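Novembre, 23h passées, j'écris vite avant d'oublier.

Donc la cellule à deux bras de l'atelier Birnwood. Je l'avais laissée à peu près réglée, je la retrouve avec le bras droit qui dérive. Pas énorme, mais sur un sac en papier ça pardonne pas : le doigt arrive trop bas, il tape le bord, le kraft plie.

Premier réflexe, recalibrer. Mauvais réflexe. Une heure de perdue, le décalage revenait au bout de quelques cycles. C'est Tatiana Šimko qui a fini par regarder le montage de la pince au lieu de regarder l'écran, et une des vis avait du jeu. Un quart de tour. Voilà voilà.

Ensuite dans l'ordre :

- tout resserrer sur les deux poignets, frein-filet sur les vis de pince
- refaire le zéro des pinces, doigts fermés, à vide
- redonner du mou aux câbles (le droit tirait en extension complète)
- baisser la force de fermeture, de 8 à 4 dans le menu de Pastitia – me demandez pas l'unité, la doc la donne pas
- reprendre le point d'approche au-dessus de l'anse, plus haut qu'avant

Le dernier point m'a pris la soirée. Les anses en papier torsadé ça bouge tout le temps, jamais deux fois au même endroit, alors un point fixe c'est illusoire. J'ai mis une approche lente et une marge, on verra.

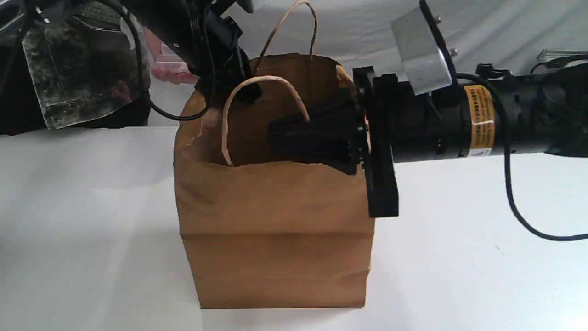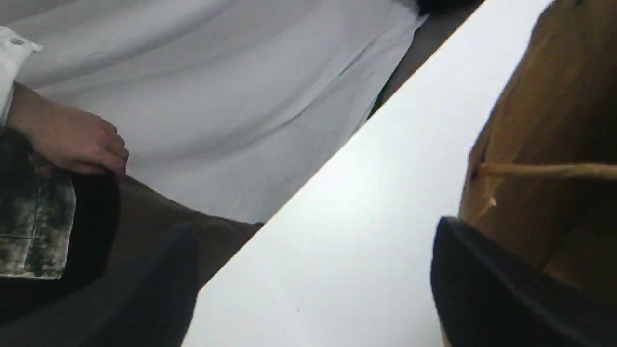 *Les deux bras autour du sac kraft, puis le même genre de sac vu depuis un poignet, à droite, derrière un doigt de la pince.*

Wellington Camargo voulait qu'on change carrément les doigts, il a un jeu de chez Dudside dans un tiroir, plus souples parait-il. Pas contre, mais pas ce soir. Si je change les doigts et la force en même temps je saurai jamais ce qui a joué.

Côté entretien, la fiche Christodoulou annonce jusqu'à 3 000 cycles entre deux vérifs du serrage. Mouais. Chez nous je vais passer à une vérif par semaine, clé en main, et noter la valeur dans le cahier (le vrai, en papier, celui du fichier partagé personne l'ouvre).

Autre truc que j'avais zappé : la caméra de poignet. Quand on démonte la pince, elle bouge un peu, forcément, et il faut refaire son calibrage APRÈS le resserrage, pas avant. Je l'ai fait avant. Donc je l'ai refait. 

Reste à faire demain : le bruit au coude du bras gauche, un petit clac en descente. Peut-être rien, peut être le câble qui frotte. Je prends la graisse et la lampe frontale, et si Wellington passe on essaiera ses doigts l'après-midi.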